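How to Hang Your First Small Exhibition

Print this page | E-mail to a friend | 12 comments

Search this site: Type keyword and press enter

If you have been painting for a few years and your spare room is filling up with canvases, sooner or later a kind friend will tell you to put on a show. I resisted for ages! Then the café at the end of Alley Row offered me its back wall for the whole of March, and I had to learn how to hang pictures properly in rather a hurry. I made most of the mistakes so that you can skip a few of them.

Start by choosing less than you think you need. I turned up with 30 paintings and the wall took 12, and it looked all the better for the gaps. Lay everything out on the floor at home, walk round it with a cup of tea, and take away any picture you keep wanting to explain. My old teacher, Balakrishnan Kurian, used to tell us to pick the strongest piece first and then ask each of the others whether it deserved to be in the same room – a bit stern, but it does work.

Next, measure the wall. Mine was 595 centimetres long, less a radiator and a very awkward light switch. Draw it on squared paper, cut out little paper rectangles for your pictures to the same scale, and shuffle them about until you are happy. Leave at least a hand's width between frames, and more for anything large or very bright.

Now for the height. Most galleries hang to a centre line, so the middle of every picture (the middle, mind, and never the top edge) sits at the same level. I use 150 centimetres from the floor. Mark the line lightly in soft pencil, or run a length of string along it between two bits of masking tape.

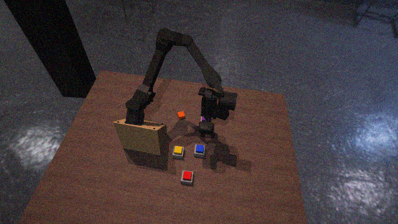 Robot arm on a wooden table, computer rendering

To find the spot for each hook, do this little sum:

1. Measure the height of the picture and halve it.
2. Pull the cord on the back up tight, as though it were hanging, and measure from the cord to the top of the frame.
3. Take the second number away from the first.
4. Measure that far up from your centre line and make a small cross. Your hook's resting point goes there.

Use two hooks for anything wide, a little way in from each side, and it will stay level when people brush past. Have a spirit level handy, and somebody patient to stand back and shout. Mohandas Nair did my shouting, and we still had to rehang the big harbour picture three times.

Labels come last. Title, what it is painted in, and the price if you are selling, all in one plain typeface you can read without stooping. Put them to the lower right of each picture and keep them all at the same distance. I printed mine on thick cream card from Hegde the stationer and stuck them up with white tack, which peels off nicely if you roll it slowly.

Try to hang the day before you open. We began at four on a Monday afternoon and were still fiddling with the lamps at closing time, with the chairs going up on the tables all round us. Take a sandwich, and a rubber for the pencil marks.

Print | E-mail | 582 shares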